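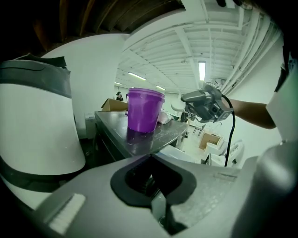 The second pair of hand-held grippers is finished apart from the trigger springs, and most of November went on the fingers. The previous post covered the body shells, so I'll skip them except to say that the left one needed its rim filing twice before the jaw would close without rubbing.

For anyone starting with this post: the job is to build two matched grippers at the Sandatthorpe workshop, record a person using them, and later play those recordings back through an arm. The arm (Tadeo Iturra's department) has its own set of fingers cut to the same drawing. If the hand-held fingers and the arm's fingers differ by much, the recordings are of little use, and so nearly everything below is about getting them to agree.

## Jaw travel

Full opening is 124 mm between pad faces, measured at the tips. The encoder reads 2,062 counts over that travel on the left unit, and the right unit now matches it to within the last digit or two. It didn't at first. The right-hand rack had been glued in slightly off square, which gave a decent reading at both ends and a bow in the middle. I had put this down to the encoder for two evenings before checking the rack with a straight edge.

The fix was dull: warm the glue, lift the rack, clean both faces, clamp it against a steel rule and leave it overnight. Gearóid Ó Riain suggested pinning it as well. I've drilled for the pins and not fitted them.

Calibration is a short routine now. Close the jaw, zero the count, open fully, store the count, close again. If the second zero is out by more than three counts the script refuses to write the file. That limit is arbitrary and I may tighten it.

## Pads
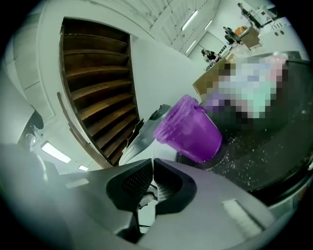

Grip was the weakest part of the first pair. Those had plain flat pads, and anything smooth would rotate as soon as it was lifted off the bench, sometimes slowly enough that you could miss it in the recording. I tried foam, which gripped well and wore badly, then a ribbed sheet, which only gripped across the ribs. The textured mesh on the inner faces of the fingers is the fourth attempt and the one I'm keeping. My usual test piece is the purple plastic cup, whose banded rim makes an uneven thing to close on and whose walls flex if you squeeze too hard. With the mesh I can hold it by one side at a lower trigger force than the ribbed sheet wanted.

The mesh sits over a 2 mm backing of soft rubber. Fixing is by adhesive only. I would like a mechanical fixing too, but there's no room for a screw head without either shortening the pad or moving the pivot, and moving the pivot would mean cutting Tadeo's fingers again.

## Tracking

Each gripper carries a marker cube on top, and a small camera on the body. The cube gives position from outside; the camera gives the view along the fingers. Both streams need a common clock. At present I start them from one script on the Heteo board and correct the offset afterwards, by tapping the fingers together at the start of each take and lining up the taps. The longest take so far is over 2,400 frames and the drift by the end was less than one.

Cables remain a nuisance. They pull on the wrist when you turn your hand over, and that pull ends up in the recording as a small jerk. I've moved the clip further back on the body, with a slack loop before it, and it is better.

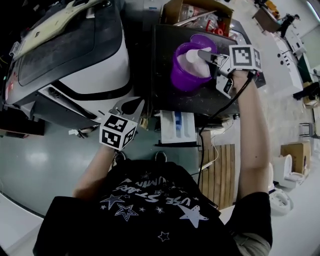
Yolanda Ridgeway wrote under the last post that the cube ought to be offset to one side, as reaching down into anything deep will sooner or later put a forearm between the markers and the outside camera. She is right about the geometry. Lowering a finger into a cup to press on a part inside it is one of the standard tasks on our list, and some wrist angles for it do hide a face of the cube. The tracker will work from a single face, though the noise goes up. I've drawn an offset bracket that shifts the cube 20 mm outwards. It adds a little weight on the outer side, and I don't yet know if that will be noticeable over a long session.

## Still to do

- Trigger springs, both units. The current ones are too stiff by the end of the stroke.
- Pins for the right-hand rack.
- Print the offset bracket and repeat the calibration with it on.
- Replace the connector on the right cable, which needs holding at an angle before it will seat.
- Send Tadeo the revised pad thickness so his set can be changed to suit.

The drawings are in the usual folder under Miloson, revision D. Revision C has the pivot hole in the wrong place, so please don't cut from it.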